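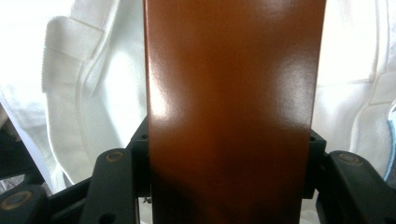 The Reading of the Will

My great-aunt left instructions that her will be read out loud, standing up, in the front room of the house in Mollaswood, with the heat off. She had always said people listened better when they were cold. It was January and she had planned for that too, as far as a person can.

Stefaniia Maksymiv, the lawyer, kept her coat on and read the way you'd read the back of a shampoo bottle to a man in the shower. The house went to my cousin Anisa Pillai. The debts on the house also went to Anisa Pillai. Anisa's face did two things, one after the other.

"To my nephew Habibur Khondokar," said the lawyer, and I stood up straighter, though I was already standing, "I leave my seat on the 22 bus."

There was a pause while everybody looked at me to see how rich I was.

"She means a bus pass," said Tamsin Delacroix, who had been married to my uncle for 39 years and to her own opinions for longer.

"She does not mean a bus pass," said the lawyer, and turned the page. "Second row, on the window side, facing forward. He is to sit in it every morning from Mollaswood to Zirnberg and he is to be polite to Mrs. Sikder."
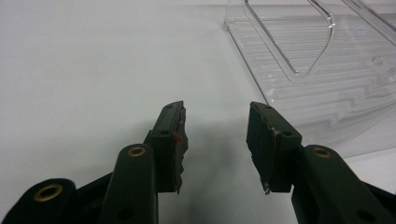 I asked whether a bus seat was something you could own. The lawyer said no. I asked whether I could refuse it. She said I couldn't very well refuse something that wasn't mine, and that she charged by the hour.

So the next morning at ten past seven I got on the 22. A woman in a green hat was sitting on the aisle side of the second row with her purse on the window seat. She looked at me for as long as it takes to read a menu.

"You're late," said Moushumi Sikder, and moved the purse.

We didn't speak again until the bridge, where she took out a boiled egg, peeled it into a napkin, and told me that my great-aunt had owed her money. I said I was sorry to hear it. She said it was from cards. I said my great-aunt hadn't played cards, that she thought cards were for people with no furniture.

"She played every morning for eleven years," said Mrs. Sikder. "She played like a thief."

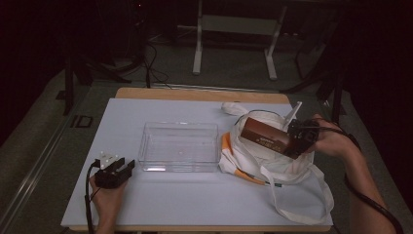

Page last changed: January, by the story desk at Udar

I thought about getting off at the next stop. But it was raining, and the next stop was a tire shop, and by then she had dealt.

I lost the first hand, and the second, and by the hospital I had lost what the lawyer charged for a quarter of an hour. Mrs. Sikder wrote it down in a little book. Above my name, in the same pencil, was my great-aunt's, followed by a number that made me take my glasses off.

"I thought the debts went to Anisa," I said.

"The house debts," said Mrs. Sikder. "Cut the deck."

At Zirnberg I stood up to go and she put the purse back on the seat, firmly, like someone locking a gate. She told me to bring change tomorrow, and an egg.

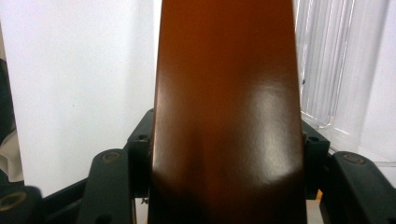

I bought a half dozen on the way home.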